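Field Notes > Workshops > Visits

Open Saturday at the Pirar shared workshop

July 8, 2023

3 shares | 2 comments

Pirar keeps its doors open to visitors twice a year, in April and again in summer. The building is a former upholstery shop with one long bench and a compressor that has to be switched off whenever anyone wants to talk.

Most of the visit went to the folding build. Renato Lumanlan and Rozália Csonka are making a two-arm machine for laundry, starting with the hand tools used to record the motions. The fingers are black plastic with triangular cut-outs to save weight – the pads are blue rubber with a diamond texture. Csonka said an earlier smooth pad slid on knitwear. Pad screws are tightened by hand and checked after every 60 folds.

The arm itself is less advanced. The shoulder joint was on the bench with its cover off, and Lumanlan ran it through 31 degrees of travel before the driver tripped. He blamed the supply and reset it. The second try went the same way.

Folding is practiced on a made bed, with ordinary bedding left in place. Sweaters are the current problem: a thick collar will not lie flat, and the stack leans. Shirts are scheduled next.

Parking is on the Policarpio side. Bring ear protection.

Related
Vistel bench supply, two months on
Promanska tool fair: a short report
Rewiring a drill press

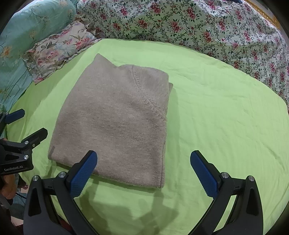
Folded sweater between the gripper fingers, ribbed hem nearest.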